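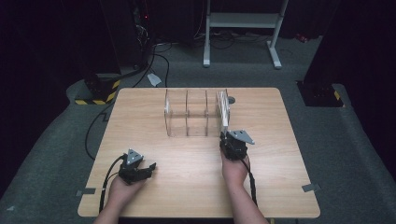
A clear acrylic organizer with three upright compartments, on a square table

Desk organizer

A desk organizer is anything made to keep small or flat things in order on a work surface. The term takes in pen cups, letter trays, stacking drawers, upright file dividers and those little dishes that fill up with paper clips and foreign coins. I've been writing this entry on and off for a long while (it started as a paragraph in my page on filing cabinets and got out of hand), so forgive me if I linger on the parts I like best.

Names

People call the same object by very different names. What I grew up calling a letter rack is a mail sorter to some sellers, a file divider to others, and a toast rack in our house, thanks to the one that used to sit beside the phone. "Desk tidy" is common in British English. In American stores "desktop organizer" covers pretty much everything, and "caddy" usually means it has a handle or at least looks like you could carry it somewhere.

Main types

Upright dividers hold paper, folders, tablets or thin books on edge. The slots may be fixed or they may slide. Fixed slots are sturdier, but you're stuck with whatever width the maker chose, and a fat folder will always end up in the slot next to the one you meant it for.

Trays hold paper flat. They come single or stacked, and the old "in" and "out" pair is still sold everywhere, though I know very few people who have an honest "out" tray. Mine has held the same warranty booklet since I bought it.

Cups and pots are the simplest kind, and a jam jar does the job fine. Heavier is better! A light plastic cup full of scissors will go over the first time you reach for the pair at the back.

Drawer inserts do the same work out of sight. I cover those on the page about drawers, so I'll leave them alone.

Materials

Wood is the oldest of the common materials and still the one I'd pick for a home desk. It scuffs gracefully and can be sanded. Wire mesh, usually painted black or silver, is cheap and light and lets the dust fall straight through onto the desk. Sheet metal is noisy but lasts forever.

Acrylic is clear, stiff and easy to wipe. It suits a small desk, as it doesn't look like it takes up much room. It does scratch, though, and paper towels are worse for it than you'd think — use a soft cloth with a little dish soap and water. Keep ammonia-based window cleaner well away from it, since that can leave it cloudy or covered in fine cracks. Cast acrylic tends to be tougher than the extruded kind, but labels rarely tell you which you're getting.

Cardboard deserves a mention too. Magazine files made from it are light and cheap and stack flat when empty, and they only really suffer if somebody puts a wet mug beside them.

History

Furniture for keeping papers sorted is a lot older than the office. Writing boxes with small compartments were carried by travelers for centuries, and the pigeonhole desk put a whole wall of slots in front of the writer. As offices grew and paper got cheaper, the slots moved off the desk and turned into separate objects you could buy one at a time.

My own knowledge of the smaller makers comes mostly from catalogs. Grostia sold a modular line of trays that clipped together at the sides, and I have 6 of them, all in a brown I can only call soup. The clips on 2 are broken. Valente went the other way, with one long divider and no loose parts. The Clirnbridge catalog I keep by my chair runs to 122 pages, a surprising number of them given over to pen cups. Dellilness made a slanted sorter in a run of 2,000, and I've been looking for one in decent shape ever since I heard of it.

Choosing and using one

Measure your paper first. Letter-size folders are wider than the sheets inside them, and a slot made for loose sheets may pinch. Check the feet as well. Small rubber pads stop the thing from sliding, and you can add stick-on ones for very little money.

Leave one slot empty if you can. It fills up by itself soon enough, usually with mail.

See also: Filing cabinet, Letter rack, Paper sizes, Pigeonhole desk

Page last updated 31 Dec 2022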